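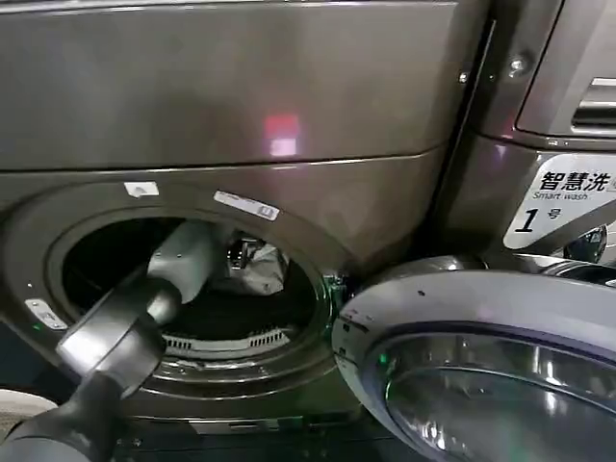
4.2 Reaching into the drum

Figure 6. Arm entering the open door of a front-loading washer, with a crumpled gray cloth inside the drum.

The arm was assembled by members of the Ultdale shared workshop from the Flandlow kit, with the Kusar controller mounted in the base. The drum task was chosen for the narrow opening and the soft, unevenly folded load. Approach speed was limited to 100 mm/s outside the door and reduced further at the gasket. Each trial ended when the cloth cleared the rim or when 300 seconds had passed.

The wrist view was recorded separately. Bottles sorted by color on clear shelves against a white wall gave strong color edges, while the overhead light produced glare on the right bracket of the gripper – a condition the Amato exposure routine was written to handle.
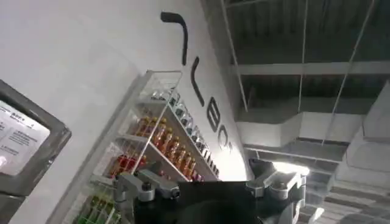
4.3 Wrist calibration

Calibration was repeated after every change to the bracket bolts.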